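Steamer class promises dinner in 12 minutes. We'll see

July 29, 2018

We use cookies to improve your experience on this site. By continuing to browse you accept our cookie policy. OK

A new evening class at the Geagea cooking rooms says it can teach anyone to put dumplings on the table with a bamboo steamer, a pot and 12 minutes of heat. It is a cheerful claim, and one that leaves out the folding, the shopping and the washing up.

Organizer Shadi Twal calls the bamboo steamer "the most underused thing in the kitchen." He would like people to use one at least twice a week. He also sells them, at the back of the room. 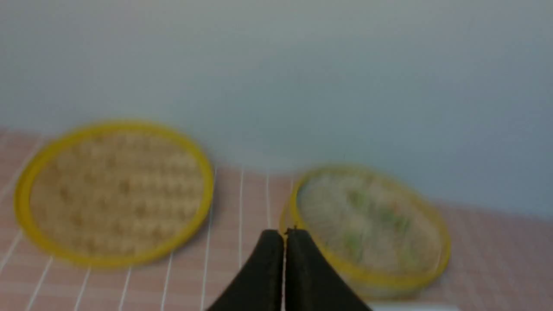
The class costs $116 for four sessions, steamer not included. Twal says nearly 200 people have asked for a place, though he would not say how many have paid for one.

Khadija Benkirane, who teaches the sessions, was more measured. She said bamboo soaks up extra moisture that would drip off a metal lid, and that beginners mostly go wrong by crowding the basket. Asked if a cheap metal insert would do the same job, she said it would do "most of it."

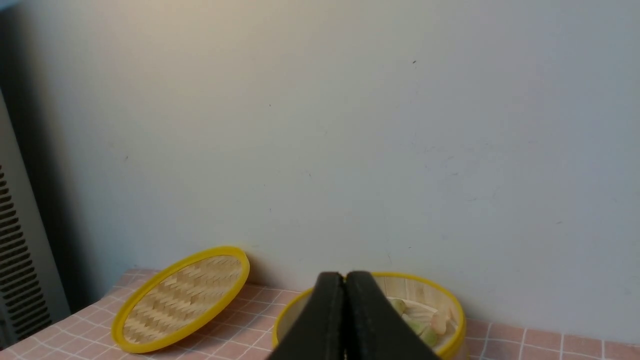 Storage got less attention. Bamboo has to dry fully before it goes in a cupboard, and in a small apartment that means giving up counter space overnight. Catherine Rennie, who took a trial session, said her last steamer grew mold by December and went out with the trash. She has not signed up for the full course.

Dumplings are the subject of the first session.

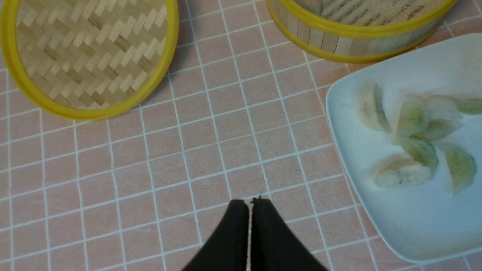
Places and prices

Each group is limited to 12. Twal says fees are refundable up to the first session. The posted terms do not mention refunds, so ask for that in writing.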